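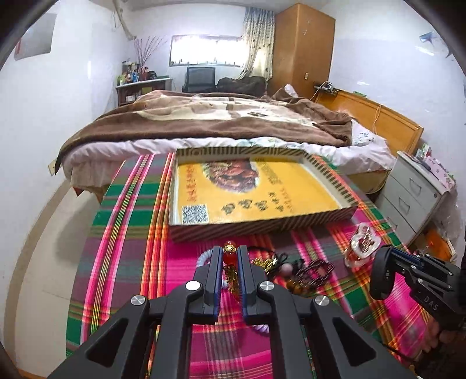 Page last changed: Wednesday, 4:40 pm

FOR IMMEDIATE RELEASE

Fledell opens orders for Gruketti hand-held gripper kit

MISTPORT - Fledell today opened orders for Gruketti, a pair of hand-held grippers for recording household handling tasks. No robot arm needed. Two grippers, two hands, any room with a power outlet for charging. Orders ship starting January.

Small stuff is the focus this time. Beads, cords, charms, tassels, the kind of thing that slides around on a bedspread and gets tangled with whatever is next to it. Customers told us they had plenty of cups and blocks already. They wanted jewelry and box lids and they wanted it in real bedrooms, on soft surfaces, with real clutter.

"A table is easy. A bed gives under you," said Vimala Nadar, product lead at Fledell. "You press down to get a bead and the whole pile moves. Thats the data people keep asking us for, and you can't get it in a lab with a steel bench."

What ships in the kit:

Two grippers, left and right, parallel fingers
Wrist cameras, fitted
Charging dock and cables
8 spare finger pads
Hou, our desktop software for sorting and trimming recordings
Carry case

Price is $2,000 per kit. Labs ordering more than one, call us. Spare pads sold seperately at $99 a set.

Setup takes some 13 minutes out of the case, most of it pairing. Hou runs on Windows and Linux. Mac version is in testing, no date yet.

Fledell also offers a collection service for teams who don't want to do their own recording. Send a task list, we send back trimmed and labeled sessions. Current menu covers sorting small accessories, packing gift boxes, making beds and clearing desks. Kitchen tasks to follow. Quotes by email, usually same day.

"We use the same kit our customers buy," said Dwynwen Prothero, who runs the collection service. "If a pad wears out on beads, we hear about it from our own people first. Usually loudly."

Demo units can be booked at the Mistport office, afternoons only. Bring your own objects if you like. Nothing wet please.

About Fledell
Fledell makes hand-held recording tools and software for robot learning teams. Based in Mistport.

Press contact: Dwynwen Prothero, Fledell press desk, Mistport. Review kits on request, limited number, first come.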